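9 July 2018
Csenge Bodnár, Abenezer Tilahun and Meron Wubshet

4.2 The plug task

The second student project, given the working name Dristilar, concerned the handling of mains plugs with two arms. Each student pair received the same arms, control software and written task, and was free to choose its own order of movements. The course ran for one term, and a total of 1,678 attempts were logged. Of these, 118 were discarded before analysis owing to missing joint data.

The task was divided into three stages: picking up, turning and insertion. Turning proved the hardest to specify. A plug adapter gives a parallel gripper few good surfaces, and the prongs must be kept clear of both fingers if the later stages are to be possible. Most pairs therefore used one arm to steady the adapter while the other changed its grip. Figure 3 shows the two arms at the adapter, with its prongs upward and a power strip on the wall behind.
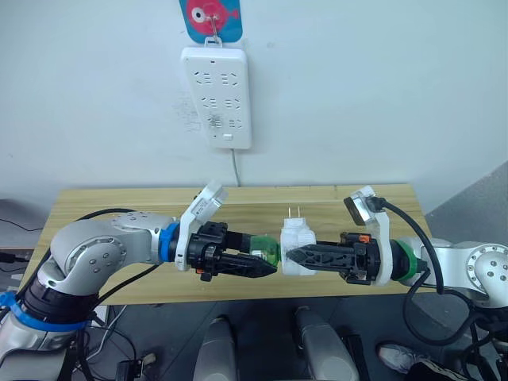

Figure 3. Both grippers at the plug adapter. The left wrist carries a blue collar and the right a green one; a camera module is mounted at each wrist.

Parisa Talebi objected at the mid-term review that the marking scheme rewarded speed during turning, and that a slow regrip which left the prongs well placed ought to score higher than a quick one which did not. The scheme was changed on this point. From then on, time was recorded for all stages but marked for insertion only.

The change affected how the students worked. Under the first scheme, 2 pairs had written a single continuous movement for the whole task. Under the revised scheme both split it into separate steps and checked the wrist camera views between them. Their programs became longer but were easier to correct, as a fault could be traced to one step. Results by stage are given in Section 4.3.

Related items
Worku: a shared logbook for student robot projects
Hamdia Woldemariam: Marking group work in the robotics laboratory
Grirnley gripper exercises, second edition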